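How a Robot Club Teaches a Robot Arm to Pick Up a Stick

Most people think a robot club is a room full of kids with screwdrivers. Some are. The Stetow after-school robot club has screwdrivers too, but on Wednesday afternoons they stay in the drawer. That is the day the club works on Ungate, a project where the robot lives inside a computer.

The job sounds easy. A robot arm has to find a stick, close its fingers on it, lift it, and set it down in a new spot. You could do it with your eyes half shut. For a robot, every part of that job has to be spelled out, or it has to be learned by trying many times.

What is a simulator?

A simulator is a computer program that pretends to be a place. Video games do this too. In a racing game, the car slides if you turn too fast, and it stops if you hit a wall. The program uses math to work out what should happen next.

A robot simulator does the same thing for robots. It keeps track of where the arm is, how heavy things are, and what touches what. If the arm bumps something, the program works out which way that thing should move. The club uses a simulator called Drivari. It runs on the ordinary computers in the school library, though the older ones get slow when two windows are open.

The robot's hand

The part of a robot arm that does the grabbing is called a gripper. Your hand has four fingers and a thumb, and it bends in lots of places. A simple gripper has only two fingers, and they stay straight. They slide apart to open and slide together to close. This kind is called a parallel gripper, because the fingers stay side by side like the rails on a train track.
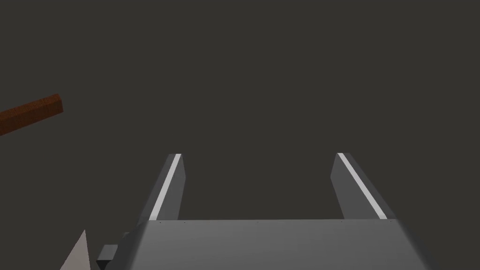
Two fingers are enough for many jobs, but you have to line them up well. Try it yourself. Hold your pointer fingers out straight and pick up a pencil by pressing one from each side. Now try it with the pencil turned so that it points from one finger to the other. The pencil is probably too long to fit between them. You have to turn your hands first.

The robot has to turn too. The club breaks the job into steps:

Open the fingers.
Move over to the stick.
Turn so the fingers are on either side of it.
Go down.
Close.
Lift.

If one step goes wrong, the later ones usually go wrong as well. A robot that skips the turning step will come down with a fingertip on top of the stick.

Learning by trying

At first, the club members wrote a program that told the arm exactly where to go. It worked as long as the stick was always in the same place. When the stick was moved a little, the arm went to the old place and closed on nothing.

So in the second part of the project, the stick starts somewhere different on every try. The program has to look at where the stick is and work out the path from there. A full test is 100 tries in a row. The first full test ended with 8 good lifts. The members changed the turning step, ran it again, and went on like that for 12 weeks. Their best test so far had 71 good lifts.

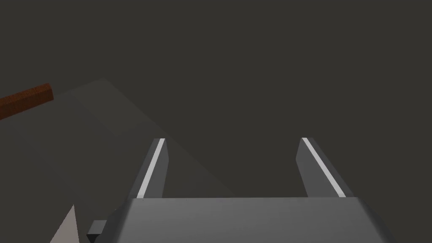 Halilović asked whether the other 29 tries were a waste of time, and wanted to know why the club didn't just delete them.

The club keeps them. Each try is saved, so members can play it back slowly and look for the moment when it went wrong. Many of the misses came from the same problem: the arm started to close before it had finished going down. That was fixed by adding a short wait. Other misses are still a puzzle. In a few of them the stick is lifted and then slips out sideways, and the members do not agree about the cause. One group thinks the fingers squeeze too softly. Another group thinks they grab too close to the end of the stick.

Why not use a real arm?

The club would like to. A real arm costs a lot of money, and it can break if it hits the table hard. In the simulator, you press a key and everything goes back to the start. You can also run tests faster than real time, so a full test takes around as long as a snack break.

There is a catch. A simulator never matches the real world perfectly. Real sticks can be rough, bent or a bit sticky. A program that does well in the simulator may need more work before it can run a real arm.

Words to know

Gripper: the part of a robot that holds things.
Simulator: a program that works out what would happen in a pretend place.
Parallel: side by side and always the same distance apart along their length.
Try: one full run of the job, from start to finish.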